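Stikesum, Second Floor

1.

Fernanda wanted the answer by four in the afternoon and it was already past noon.

"Stöcker or Florkia," she said from the doorway. Coat on, one arm in. "Pick one. I sign, I go to my plane."

"You can't rush a pull test."

"I'm not rushing the test, Helju. I'm rushing you."

Gone. Door still swinging.

Helju Kütt looked at the bench. Two controllers, two gray boxes under it, one cable swap apart. Same arms, same black grippers, same toys. Three weeks they'd been at it. Stöcker was the expensive one. Florkia was the one Bjartur liked, and Bjartur liking something was a mark against it, in her book. Unfair. She knew it was unfair.

225 picks per controller, that was the protocol. Ruxandra had written it in September, before she quit. Ruxandra Lungu, best hands in the building, wrote the whole thing in one night and left it on the shared drive with no title. Page 4 just said DONT CHEAT. No apostrophe.

Stöcker was finished. Florkia had 42 to go.

2.

Jaruwan was on the keyboard. Bjartur on the floor, on his back, doing something to the cable nobody had asked him to do.

"Leave it," Helju said.

"It's rubbing."

"It rubbed for Stöcker. So it rubs for Florkia. Leave it."

He came out. Dust in his beard. He sat on the stool and sulked, which took maybe a minute, then he was fine again. That was the thing with Bjartur, you couldn't stay mad becuase he couldn't.

"Go," Helju said.

Jaruwan hit the key.

The arms woke up. Little click in the shoulders, the one that still made Helju step back even now. Then down. Florkia was slower off the mark, you could hear it more than see it. Stöcker went down like a dropped spoon. Florkia sort of thought about it.

Bolt. Up, over, released. Good.

Nut. Good.

Heart plate. Slipped, tried again, got it. Did a retry count? Page 2. Ruxandra said a retry is a miss. Helju wrote miss.

"It got it," said Bjartur.

"Second try."

"A person gets two tries."

"Write Ruxandra a letter."

3.

One o'clock. Sandwiches, standing up. Wenum called, the people with the actual factory, the people who'd be paying for all of this. Helju let it ring. Then it rang again and Jaruwan picked up, and said yes, and yes, and end of day, and put the phone face down on the bench.

"They want a number."

"What kind of number?"

"She didn't say. She said a number."

"Tell her 1389," Bjartur said. It was the door code.

Jaruwan laughed with her mouth full and had to go find water. Helju didn't laugh but it was close.

Back to it. Reset the mat. Resetting was the worst part, all those pieces back down in a mess, but an honest mess. Bjartur tended to put things where the gripper would like them. Didn't mean to. So Helju did the scatter herself, eyes on the ceiling, shaking it out of her hands. Then the few that had to stand got stood up.

"Go."

Both arms this time. The two-arm picks were where Stöcker had fallen apart, back on the second day. One arm fine, other arm fine, both together and they'd started waiting for each other like two people at a door. After you. No, after you. Jaruwan had the log of it, long flat lines where nothing moved at all.

Florkia didn't wait. Right arm held off over the pink bolt, fingers open, blue light on. Left arm was already down on its nut.

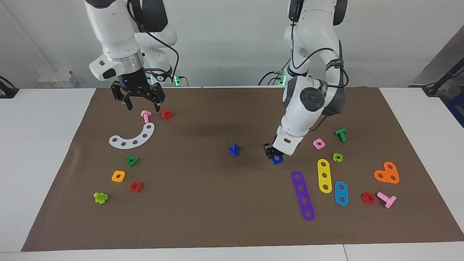

4.

"See that," Bjartur said. Quiet for once.

Helju saw it. She leaned in as far as the tape on the floor let her. The right arm hung there above the bolt, not stuck. She checked the screen to be sure. Not stuck, planning. The numbers were rolling.

Left arm closed. Lifted. The dark blue nut came up with it, and the second it was clear the right arm dropped and took the bolt by the head.

No pause between. None. She wanted to see it again and the protocol said you don't get to see it again, so she wrote pick, pick, and the time.

"Stöcker would still be standing there," said Jaruwan.

"Stöcker doesn't miss the heart."

"Stöcker missed the heart twice, on the first day."

Helju flipped back. Twice. Her own handwriting.

Okay. So.

The purple plate next, the long one. She hated the purple plate. Any gripper in the world could hold it, no controller wanted to, it always got grabbed too near one end and then it swung. Florkia grabbed it too near one end. It swung. It held, though. Went over the bin, dipped, let go.

Pick.

"Don't look happy," she told Bjartur.

"This is just my face."

5.

Ten past three. Last reset, last few. Jaruwan had stopped talking, she did that when it was nearly over. Radiator ticking. Down in the yard a truck backing up, beep, beep, beep, and Helju caught herself timing the arm by it.

Yellow plate, pick.

Lime nut, the cross one, pick.

Then the left arm went down on the red nut and stopped.

Everything stopped. No light change, no fault on the screen. Just stopped, fingers wide open, a hair off the mat. Jaruwan's hand went over the red button and stayed there, not pressing.

"How long," said Helju.

"Six seconds. Seven."

"What's the cutoff?"

"Page 3. Ten."

Bjartur had his hand on top of his head like he was holding it on.

Eight. Helju thought about Fernanda's coat. Thought about Ruxandra at two in the morning, typing DONT CHEAT to people she wasn't going to work with anymore. Who was that for? She'd always figured Bjartur. Right then she wasn't sure. It would be so easy to want the box to fail. She'd wanted it since the day it came out of the foam.

Nine.

The fingers closed. Nut came up. Jaruwan breathed out through her nose, long.

"Nine point four," she said.

Bjartur didn't say a word. He was waiting to see what she'd write.

She wrote pick. Then next to it, 9.4 s, reason unknown, and underlined unknown, hard enough to go through the paper.

6.

Fernanda came back at five to four with a suitcase and somebody else's umbrella.

"Well?"

"Florkia," said Helju.

"Good. Bjartur will be impossible."

"There's a stall. One. I don't know what it was and I want a week to find out, before anything goes to Wenum."

"I don't have a week."

"Then sign Florkia and put the stall in the first paragraph. Not the back. First paragraph."

Fernanda looked at her. Looked at the sheet, at the hole in it. Outside the truck had finished and was just sitting with its motor on.

"You wanted the other one," Fernanda said.

"Yeah."

"Hm." She signed against the wall, the pen skipping on the bumps in the paint. Then the suitcase wheels down the hall, then the elevator.

Jaruwan started shutting down. Arms up, arms home, that click again. Bjartur got back on the floor with a roll of tape.

"Can I fix the cable now?"

"Now you can fix the cable."

Helju took the sheet to the window and typed a message to a number she hadn't used since Ruxandra left. Do you remember any stalls, left arm, red nut, near the end of a run. Read it over. Took out the please, put it back in. Sent it.

She had her coat half on when the phone buzzed.

Which red nut, it said. And under that, a minute later, is Bjartur touching the cable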